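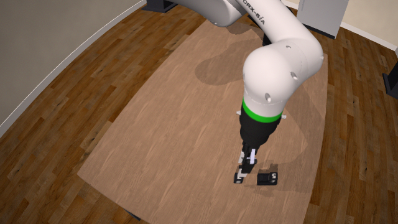 Does a run of hot nights raise the number of people presenting to rural clinics with respiratory complaints? In the Hurkisham district, presentations rose after hot nights, and the rise was largest among patients living in houses without ceiling insulation.

4.2 Night-time temperature and respiratory presentations

The analysis in this section uses the clinic register for Natstead and Mesari, the two towns in the district with continuous records. After duplicate entries and repeat visits for the same episode were removed, 1,471 presentations remained. Of these, 475 fell within the lag window, defined as the 6 days following a night on which the minimum temperature stayed above the local 95th percentile. Minimum temperatures were taken from the weather station nearest each clinic and were not adjusted for elevation.

We fitted a conditional Poisson model with strata formed by town, month and day of the week. Relative humidity and fine particle concentration were entered as natural splines. Days with smoke from planned burns, most of them in April, were flagged and kept in the main model, then dropped in a sensitivity run. Dropping them widened the confidence intervals but left the sign and ordering of the estimates unchanged.

The association was weak on the day of exposure and strongest at a lag of two days. It had faded by the end of the window. Daytime maximum temperature, when entered in place of the minimum, gave a poorer fit in both towns. This agrees with the household survey reported in Section 3, where residents described bedrooms that failed to cool before morning.

Housing data came from the Eskildsen dwelling inventory, which records roof colour, wall material and ceiling insulation for each address. Patients were matched to the inventory by street address. The match failed for 14 presentations, mostly farm properties identified only by a roadside mail number, and these were excluded from the housing comparison.

Two limits apply to these results. Clinic presentations understate illness in the district, as residents on the Mesari side often travel to the regional hospital after hours and do not appear in the register. The inventory also describes the dwelling and says nothing of how it is used. A house with an air conditioner that is seldom switched on is coded the same as one cooled every night.

Figure 4. Robotic arm above a wooden tabletop (rendered).

4.3 Humidity as an effect modifier

Stratifying by dew point left too few presentations in the driest band for a stable estimate, so the two lower bands were merged.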